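Aug 19, 2024

Woke before five with my throat on fire and lay there listening to the pipes, feeling very sorry for myself. The sheets were soaked through, and yet I was so cold I had my dressing gown on over my pyjamas and the spare blanket over that. I got up in the end, because lying still was worse, and went down the stairs one at a time holding the rail like an old woman (I am an old woman, I suppose, but I don't usually hold the rail).

Folke Boström rang after breakfast, bless him, all the way from Ternham, and kept me on the line for nearly 30 minutes telling me about his own bout of it in February, when he dreamt every night that his mother was in the room doing the ironing. I said I'd had nothing so nice. Mine was the long corridor at Ljungberg again, the one with the green lino, and somebody walking ahead of me who never turned round. I wasn't frightened of her at all -- I only wanted to catch up and ask her the time. When I woke my feet ached as if I really had been walking.

I managed two pages of the Buneo story and crossed out one of them. The man in it still won't get out of bed, and I can't blame him, but he must go down and answer the door sooner or later or there's no story. Perhaps it could be the sister knocking. I do like the sister.

Soup at one, then soup again at six, as I hadn't the strength to think of anything else. The curtains stayed drawn all day and I didn't miss the sun a bit. Throat a little easier tonight. I shall take the hot water bottle up now and leave the landing light on.

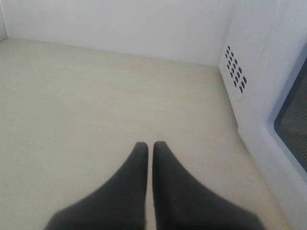 Inside the microwave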